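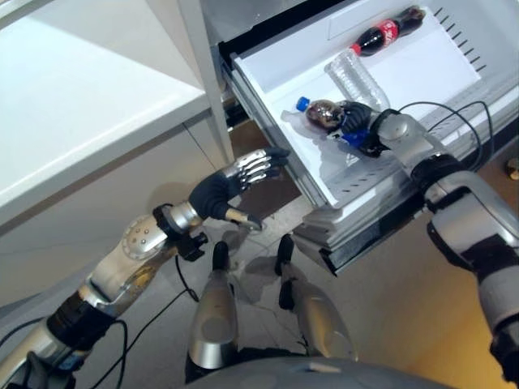
From: Annick Boychuk
To: Friesen open day list
Subject: Re: Fridge demo in August

Hi all,

Noémie Nguyen wrote:
> Is the two-armed robot still doing the fridge on the day, or only
> the bench work? And how many people can watch at once? Our
> Prusstead group is 33, plus two drivers.

Still doing the fridge. It will pick bottles out of the open crisper drawer with the right hand, as it does now with the small brown one with the blue cap. The clear water bottle and the Coke stay in the set, lying on their sides.

The room holds 40, so your group can come in together. Please be at the Prerbridge entrance by 9:45 a.m. and stay behind the tape on the floor - the arms reach farther than people expect. Questions are fine while it's running.

Parking is in the lot behind the building. The bus should use the far end, next to the loading dock. Lunch is on your own, but the cafeteria opens at 11:30.

Noémie, can you send me the names for the badges?

Annick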